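Call for participants: home build of a two-finger gripper for sorting small items

Posted 8/25/25 by Deepika Venkataraman, Trivmont shared workshop

We are looking for people to join the Drorico build. It is a hobby project, part of it done at members' homes and part of it at the bench in the Trivmont workshop. The goal is a small tabletop arm that can pick jewelry out of a tray and put it back without scratching it or getting it tangled. The gripper comes first, in a hand-held version, and the arm comes later.

Rings, bangles, bead strands and brooches are what we work with. They are small, they shine, and they don't stack.
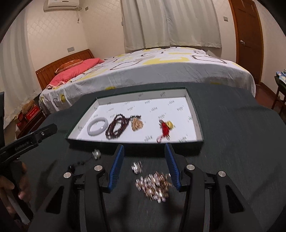
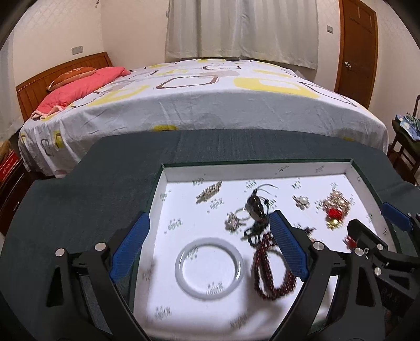

Blue pads on the jaws, jewelry in a shallow tray.

Do I need to know how to program?

Only for one of the roles below. The other two are hand work and patient testing, and we will teach you the parts you haven't done before.

What we need

Bench builder (two places). You will cut, drill and fit linkage parts, swap pads, and keep the pivots moving freely. You should be comfortable with a hand drill and small screws. Muthu Poojary runs the bench and will show you the drawings. Expect to make the same part more than once.

Tester (three places). You will work through pick-and-place runs at home with a hand-held unit and write down what slipped, what tangled and what got dropped. Each tester does 300 runs over the season, in blocks of 75 or less. You need a table at a comfortable height, steady light and a mixed lot of costume jewelry. We can lend a lot if you have none. Please don't use anything you would be upset to lose.

Software (one place). You will work with Dinesh Rai on the motor control for the arm and on the logging. Some Python is needed. Experience with small servo motors is useful but we can manage without it.

What you get

This is unpaid. Parts are covered up to 200 dollars per person, on receipts. Bench time at Trivmont is free for the length of the build, including the drill press and both printers. Testers keep their hand-held unit at the end if they finish their runs. Drawings and logs are shared with everyone who took part.

The whole project has a budget of 4000 dollars and most of that is going to motors, so please ask before you order anything.

Time

Four hours a week is enough for most people. We meet at the workshop on alternate weeks and talk by email in between. The build runs to the middle of December. If you are going to be away for part of it that's fine – say so when you write.

Who can apply

Anyone 18 or over who can get to the workshop. Testers need to come in for one session at the start and can do the rest from home. The bench is up one flight of stairs and there is no elevator. If that is a problem, ask for the tester role and we will do the first session at your place.

How to apply

Write to Deepika at the workshop desk, or leave a note in the Drorico box by the door. Tell us which role you want, what you have built or fixed before (a bicycle or a sewing machine counts), and which evenings you can usually make. No résumé needed.

Parvathi Pai will reply to testers. Bench and software people will hear from Muthu or Dinesh. Places are filled as suitable people write in, and we will take the notice down when they are gone.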